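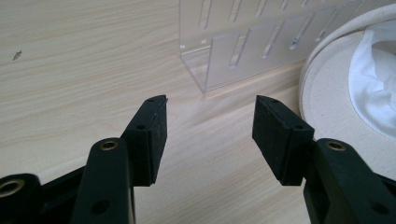
4.2 The work table as a shared surface

We turn now to the table, which came up in our conversations far more often than we had planned for. When we first drew up the interview guide in April, it held a single question on furniture, tucked in near the end, and we thought of it as a bit of a warm-up for the questions on storage. People had other ideas. Asked where they sorted, folded, mended or packed, they began with the table and were often still talking about it when the tape ran out, and we were very glad to let them!

Figure 3. A light-coloured wooden table top of the kind discussed in this section.

Pale timber was a favourite among the households in the Rolland group, and the reasons given were wonderfully practical. Small things show up well against it - dark buttons, screws, the lid of a pen - and several people told us they had stopped using a cloth for exactly that reason. Maëlys Boyer, who carried out most of the home visits, noted that the same people would happily put a cloth back on for dinner and whisk it away again afterwards. We coded this as "clearing to see", a label that began as a scribble in her margin and stayed with us through all 2390 coded remarks.

Marks on the wood were a more tender subject. We had expected complaints about scratches and rings, and there were a few, but just as many participants ran a hand over a mark and told us where it came from (a school project, a hot dish, a sewing machine dragged across in a hurry). In 14 of the households the table had belonged to an older relative, and there the marks were spoken of almost as company. Sanding the top back was raised as a possibility in these homes and then, more often than not, gently talked out of again over a cup of tea.

The harder matter was how much of the surface to keep free. Our 2 diary rounds asked people to note what was on the table at breakfast and again at bedtime, and the entries drift apart in a way we found quite touching, with tidy mornings and crowded evenings. Nuanchan Klinhom has suggested that the bedtime entries are best read together with the notes on shelving, and we take up her suggestion in Section 4.3, where the favourite resting places for unfinished work are set out room by room.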